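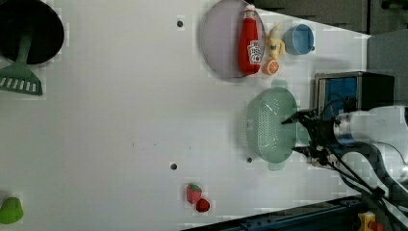 Nelli Lindqvist

Notes from the Fokirstead photo and video club, May 7, 2018

I've got the minutes again, so sorry in advance for my spelling! We had 15 in, plus two who wandered over from Drurkdale to see what we get up to.

First thing was the beginners' video course. I said I'd like to run it over five evenings, starting in August, and keep it to filming only (editing can wait till people have something worth cutting). Agreed, nice and quick. I'm to write up the lesson list and pass it round.

Then the time-lapse evening, which took ages. We couldn't settle on whether everyone should shoot the same thing, so we had a vote and it's one shot every 5 seconds, any subject you like, as long as you bring a tripod. My own test from the hill at Sillatora came to 2573 frames and filled my card, so do clear yours first!

Money: we've got roughly £800 in the club account. I asked for a second microphone and got a yes, as long as I find one second-hand.

The Nagano slides are put off till next time, as the projector lead is still missing. If it's in your bag, please bring it back.

I locked up and dropped the key through the door.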